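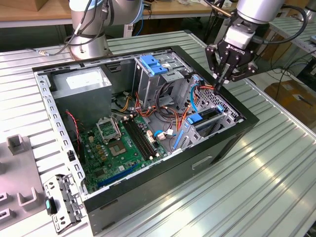 Foren > Werkstatt & Automation > Anbieter und Dienste

Conimum Demontage-Paket, taugt das was?

gifty_y
Conimum bietet uns die PC-Zerlegung als Mietpaket an: zwei Arme, Tisch, Einrichtung, Laufzeit 11 Monate. Der Vertriebler von Wirkmont sagt, Stecker und Kabel seien »gelöst«. Er meinte vermutlich das Problem. Hat das jemand im Einsatz?

Gefällt 5

H.Sliwinski
Wir, seit September. Gehäuse auf die Seite, Deckel ab, dann geht einer der Arme mit dem Robotiq-Greifer an die Kabel beim Laufwerkskäfig. Bei Towern vom selben Typ läuft das ordentlich. Bei gemischter Ware lernt man seinen Integrator sehr gut kennen.

panya_d
Gemischte Ware ist bei uns der Normalfall. 50 Geräte auf der Palette, jedes mit eigenem Humor. Da nehme ich den Schraubendreher und einen Kaffee.

tetteh.b
@panya_d Sehe ich anders. Wir haben 3 Vorlagen angelegt, der Rest geht von Hand. Die Halterungen für Kleinteile waren übrigens extra zu zahlen, steht auf Seite 11 im Angebot. Sehr klein.

C.Penner
Vergleicht mal mit Tokex. Weniger Prospekt, dafür geht jemand ans Telefon.

panya_d
Bei Tokex ging bei mir auch jemand ans Telefon. Der war aber vom Lager.

gifty_y
Danke, ich lasse mir einen Probetag geben und bringe die hässlichsten Kisten mit.

7 Antworten · 3 mal geteilt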